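Dondholm House Rules for Kitchen Arms: rulebook and practice kitchen
Reviewed for small workshops and anyone else who has to sign the form

Verdict: good rules, dreadful index
Price: £50 for the book, £100 with the practice kitchen

I have read a lot of safety guidance in my time, most of it apparently written by people who had been told about kitchens over a bad phone line. The Dondholm rulebook is better than that. It covers one job, a single robot arm working at a domestic worktop, and it gets through it in 70 rules, a few of which I would happily have tattooed on my trainees.

The book arrives in a ring binder the colour of school custard. It is split into Reach, Grip, Heat, Doors and People. People comes last, presumably on the grounds that they can look after themselves. Each rule gets a page: the rule in bold, a paragraph on what it means, then a box for your initials. My set had two copies of rule 31 and no rule 32. Dondholm sent the missing page within the week, along with a third copy of rule 31.

The practice kitchen is made by Hirnow and runs on an ordinary office computer, though it took most of a morning to install on ours. You load a kitchen, run your own arm program in it, and sit there with the binder ticking things off. You can look from the side or from down by the gripper. The side view is the one to learn on. The gripper view is the one that will humble you.

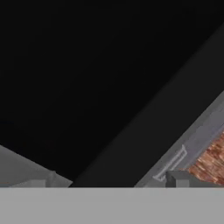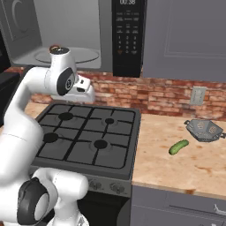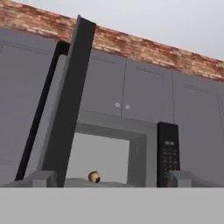

The Hirnow practice kitchen. Second picture: gripper empty over the hob. Third picture: microwave door open.

Heat is the best section by a distance. Rule 18 says to treat any hob as lit unless your program has checked it, and to plan every route accordingly. Plain enough, and yet my first attempt had the arm reaching out over the rear burners with nothing in its fingers, like a guest who has wandered into the kitchen to see if they can help. Rule 19 asks whether the arm needs to be there at all. I put my initials in the box rather small.

Doors is nearly as good. The rulebook wants an open door treated as an obstacle in its own right, with its position recorded before the gripper goes anywhere near the opening. It also says the program must know what is already inside before it puts anything else in. The microwave in my run held a small round golden-brown object that I would describe, under oath, as food-ish. My program had no opinion on it whatsoever, and under rule 44 that is a fail.

I was less taken with the bit on appliance displays. Rule 47 says never to use the reading on a display as proof that a machine is running or safe, and I agree with it. It then spends a whole page on clocks. Ours said 00:38 at one point and I spent longer than I'd like wondering whether the book wanted me to act on it.

Grip is thin. It tells you to check the fingers are empty before you start and again before you stop, and that the worktop should be cleared of anything the task doesn't call for. Fine. There was a cucumber lying on the counter beside the hob, doing no harm to anyone, and I could find no guidance on whether a cucumber that might be wanted later counts as clutter. The index was no help. It has an entry for "Cupboards, moral responsibility for" (really, page 62) and nothing at all under Vegetables.

On to the gripper view. Rule 9 says you must not approve a move on that view alone, and one go will convert you. Get in close and you are looking at big slanting slabs of grey and black with the housing across the bottom, and you could be anywhere. I had a strip of something brown and speckled at one side and steered by it as sailors used to steer by stars, with about the success you'd expect of me. Use both views. Put the side one on the bigger monitor.

Some gripes about the software. It keeps a log, which the rulebook insists on, but it names every entry with a bare number, so my proudest run is filed for ever as 805. You can't add notes. The pause button sits right beside the reset button, and I would like a word with whoever signed that off, since rule 3 is all about keeping the stop control well away from everything else.

The obvious rival is the Jileva Code, which is longer and dearer and reads like a tenancy agreement. Jileva does have a proper chapter on children and pets, where Dondholm offers a single page and a drawing of a cat. If your arm is going into a home with either, borrow the Jileva for that chapter. Nghiêm sells wall cards to go with both, and they wipe clean, which can't be said for the custard binder.

Buy the version with the practice kitchen. Reading rule 18 took me a minute and I nodded all the way through it, and then I broke it before lunch.

Good: short rules, strong on heat and doors, initials box keeps you straight
Bad: index, thin on gripping, pause beside reset
Missing: rule 32, now supplied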